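Getting the House Shut Up for Winter

28 September 2018

The first cold morning always catches me out. I came down in my socks, stood by the back door and felt a draft across my ankles you could have flown a kite in. So out came the list! I've kept the same one for years, taped inside the broom closet, and I add to it whenever I find a better way of doing something.

I start with the doors, as they leak the most in our place. Open the door, wipe the whole edge with warm soapy water and let it dry completely before you even think about peeling the backing off any weatherstrip. I use the rubber kind shaped like a letter P. The foam tape is cheaper, but mine was flat as a pancake by the second November and I had to scrape it all off with a butter knife. Cut each piece a hair too long and squeeze it in at the corners – don't stretch it, or it will creep back and leave you a gap.

For the bottom of the door I like a screw-on sweep. Close the door, hold the sweep so it just kisses the floor, and mark the screw holes with a pencil. If you have a thick mat inside, check that the door still swings over it. (Ask me how I know.)

Windows come next, and they take me a whole afternoon because I can't seal anything until it's clean. Dust gets packed into the bottom corners where a vacuum nozzle won't go.

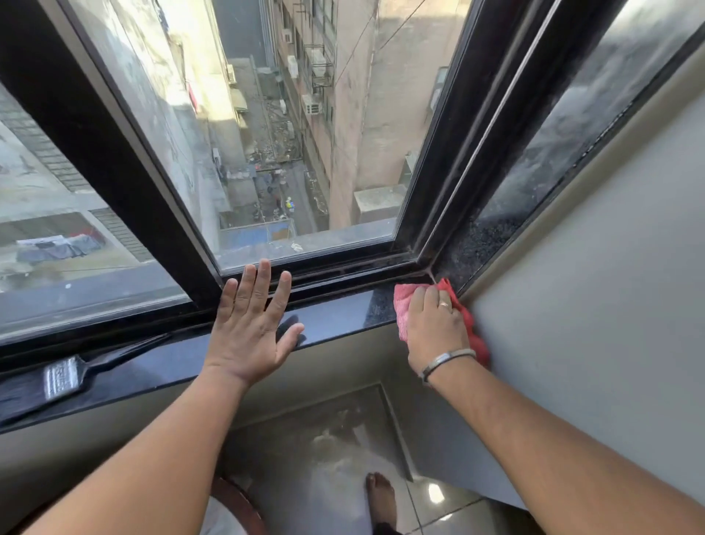

Kisthorpe Home & Garden Club – Household Tips Page

An old paintbrush is my favorite tool for this, a dry one that's too stiff for painting. Flick the loose stuff out of the tracks first, then go over the sill with a barely damp cloth. If you go in with a wet cloth straight away you make mud, and mud in a window track is a miserable thing to get out. Stone sills only need water with a drop of dish soap. Keep vinegar away from marble, please! It eats the shine, and there's no wiping that back on.

Once everything is dry, run your hand slowly around the window on a windy day. A damp hand feels a draft much better than a dry one. Where I find a gap between the frame and the wall I use plain paintable caulk, and I cut the tip of the tube much smaller than seems right. You can always go over it twice. Smooth it with a wet finger and have a rag ready, as it gets everywhere.

Now, the curtains. Our front room has the long lined ones I bought from Zimbridge Fabrics, and they were 169 dollars for the pair, which I grumbled about for a month. They do keep the room warmer in the evenings. I just make sure they don't hang over the radiator, or all the heat goes up behind them and warms the glass.

While I'm on radiators, give them a good dusting before the heat goes on for the first time. A long bottle brush works down the back, with a damp towel on the floor to catch the fluff. Otherwise you get that burnt smell all through the house the first night.

Last on my list is the garden hose. Unscrew it, drain it by walking along with it over your shoulder, and hang it up in the garage in big loops. Turn off the outside faucet from the inside valve and then open the outside one so the last bit of water can run out. I skipped it one year and the plumber charged me 148 dollars for a split pipe.

I still haven't found a good way to stop the mail slot rattling. I've tried felt pads and a magnet, and the felt fell off within a week. If you have a trick for that one, leave it in the tips box at the next meeting and I'll try it out for the November page.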